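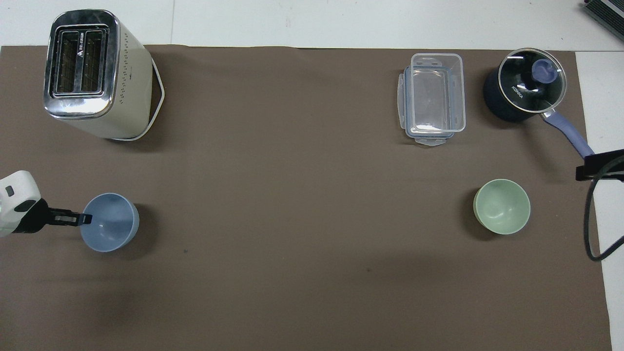

The planner that waits its turn

Wyn Lloyd would like it known that she did not set out to write a scheduler. She was hired at Stetari to work on grasp planning, and for her first two weeks she did. Then she opened the logs.

"The grasps were fine," she says. "The arms just spent most of their lives being polite to each other."

Stetari makes control software for two-armed kitchen robots, and politeness was its big feature. Each arm had to reserve a chunk of the space over the table before it could move, and the other arm waited until the chunk came free. It was safe. It was also, in the words of her colleague Roald Nordin, "like watching two people at a door, forever."

Nordin wrote the reservation code, so he is allowed to say that. He defends it anyway. "We had zero collisions. I had a slide about it."

"You had a slide about two arms that didn't move," says Lloyd.

Her replacement is called Ovness, after a village where she once missed a bus. It drops the chunks and plans both arms together over a short horizon, redoing the whole thing every 23 milliseconds. If the left arm is going for a bowl, the right arm can already be on its way somewhere useful, provided the two paths stay clear of each other in time as well as space.

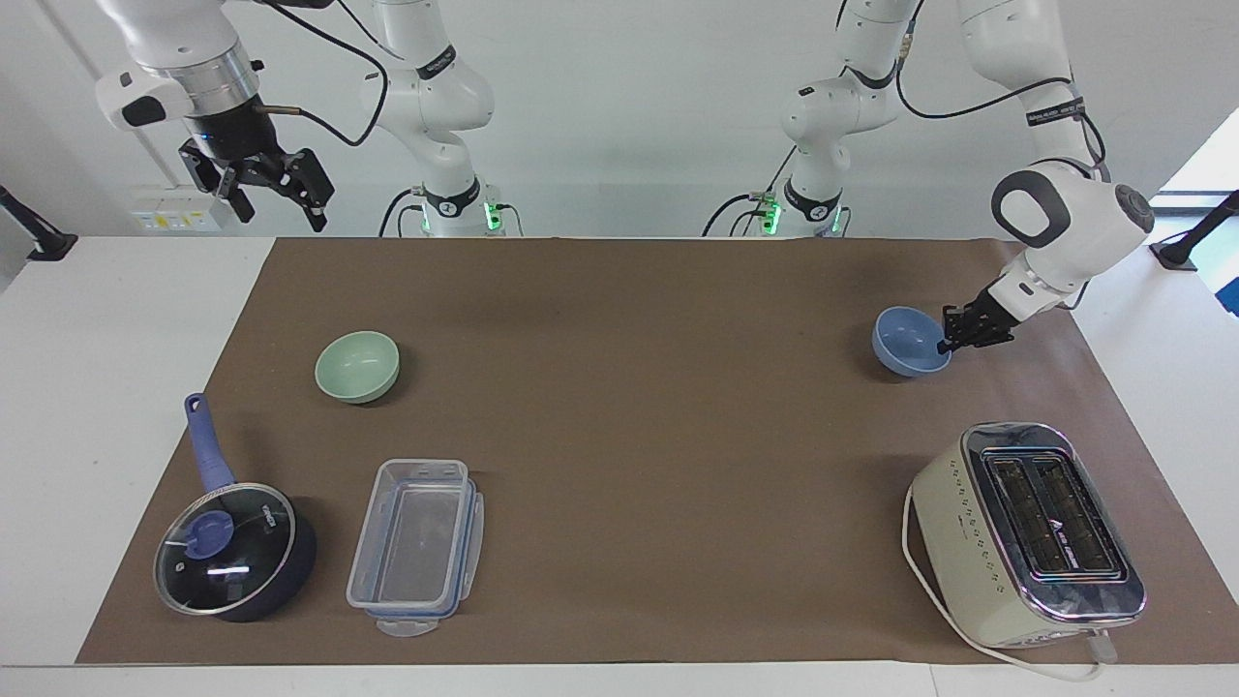
The hard part was what happens when a plan goes stale. A bowl tips a little as the fingers close on the rim, the pose estimate jumps, and suddenly the planner has a strong new opinion. Early versions acted on every one of those opinions. "It dithered," Lloyd says. "It would be a hand's width from the bowl and start reconsidering its career."

The fix was a cost for changing its mind, which grows as the gripper gets closer to contact. It took an afternoon to write and most of February to tune. She ran 2000 simulated episodes overnight, liked the numbers, and then ran it on the real arms, where she liked them less.

Clear plastic was the trouble there. The depth sensor reads straight through a food container to the mat, so the planner believed it could drive an elbow through the same spot. Glass lids are nearly as bad. Nordin now feeds in a segmentation mask and treats anything see-through as a solid block with a margin, a solution he describes as "crude, and staying."

What about the toaster? "The toaster is great," says Lloyd. "The toaster is a box. The cord is a different conversation." For now, cords get a no-go strip drawn around them, and the config file for that strip has grown to 600 lines. Neither of them will say who wrote most of it.

The old reservation code is still in the repository, behind a flag. Nordin asked for that. Lloyd says she'll delete it when he goes on vacation, and he says he has stopped taking vacations.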